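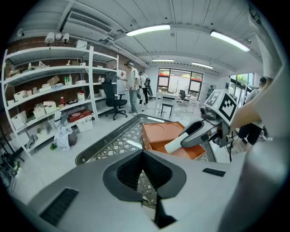 Unit 6: Looking after the hand-held grippers

Read before Friday's lab. Questions to Kristine Umali.

The grippers work in pairs, left and right. Keep each pair together, as the two are calibrated against each other.

Finger pads
The ribbed inner faces do the gripping. Dust and skin oil fill the ribs and the pads start to slip. Wipe along the ribs with a damp lint-free cloth — no solvent. Close the fingers slowly and watch the tips. They should meet evenly. If one side touches first, loosen the 2 pad screws on that side, reseat the pad and tighten again.

Marker cube
Do not lift a gripper by its cube. Clean the printed faces dry. A scratched or lifting marker has to be replaced, and the gripper recalibrated afterward.

Cables
Check the connector for play before powering up. Cables should hang with enough slack for a full turn of the wrist.

Service count
Pads are changed every 200 sessions. Write the count on the sheet in the Macapagal room. Florante Ambrosio keeps the spares.

Bring to lab: cloth, small hex key, your Unit 5 notes.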